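Quiénes somos – Widmer, mantenimiento de células robotizadas
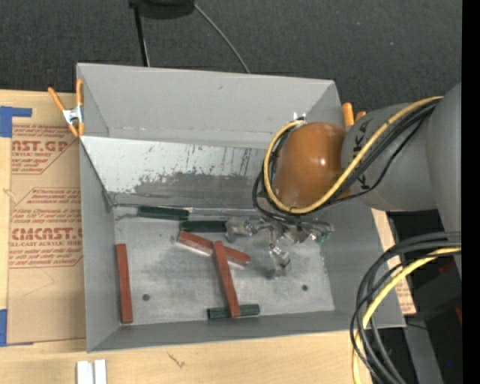
La célula de vaciado de cajón, con bloques verdes y rojizos en el fondo.

Somos un taller pequeño. Ponemos a punto, cuidamos y reparamos células de robot, sobre todo de coger piezas sueltas de un cajón. Nada más. No vendemos robots, no hacemos webs, no damos cursos (bueno, uno en enero, ver más abajo).

Empezamos en una nave de Sidau con una célula de segunda mano que no arrancaba. Elfriede Moser la dejó funcionando en tres semanas y el dueño nos pidió que siguiéramos yendo. Así salió el primer contrato. Elfriede sigue llevando la parte mecánica y es quien coje el teléfono casi siempre.

La célula que tenemos en el taller se llama Hundus. Brazo, pinza de varios dedos, cajón gris sobre mesa de madera. Es donde probamos todo antes de ir a casa del cliente. Cómo la llevamos:

Cajón. Sujeto al borde con pinzas de resorte, mangos naranjas. Antes iba atornillado, y cada cambio de cajón era media mañana. Ahora dos minutos. Se comprueba la posición al empezar el turno, y si se ha movido se repite la referencia. El fondo se raya con el uso, no pasa nada, pero los brillos confunden a la visión y hay que mirar la exposición.

Cables. El punto débil de siempre. El amarillo y el mazo negro van juntos por el brazo y dan la vuelta en la articulación, hay que dejarles bucle suficiente. Demasiado corto tira del conector, demasiado largo engancha el cajón. Se revisa con el brazo en los cuatro extremos del recorrido, a mano y despacio. De las averías que atendimos el año pasado, unas 200, la mayoría eran de cable o de conector.

Pinza. Dedos fuera cada 2.000 ciclos, limpieza con paño seco, mirar holguras y volver a montar. Par de apriete según la ficha, no a ojo. A los 700 ciclos un vistazo rápido, sin desmontar. Si un dedo llega tarde al cierre casi siempre es suciedad; si sigue igual despues de limpiar, se cambia.

Piezas de prueba. Bloques rectangulares de dos colores, echados al cajón sin ordenar. Cruzados unos encima de otros, pegados a la pared, en la rampa: los casos malos primero. Una célula que solo coge la pieza fácil no la firmamos.

Cada intervención queda en una hoja: qué se tocó, quién, con qué repuesto. La lista de comprobación completa se llama Malau y tiene 164 puntos. Larga, sí. Se la mandamos al cliente si la pide, sin coste.

Dónde trabajamos: Sidau y alrededores, más lejos con desplazamiento aparte. Urgencias de lunes a viernes. Fines de semana solo con contrato.

Curso de enero: dos días, grupos de seis, en el taller. Cambio de dedos, paso de cables, referencia del cajón. Traer calzado de seguridad. Las plazas se piden por teléfono o por el formulario de contacto.

Buscamos técnico o técnica con experiencia en cableado de brazo. Media jornada para empezar. Escribir a la atención de Elfriede Moser.

Página actualizada el 5/9/18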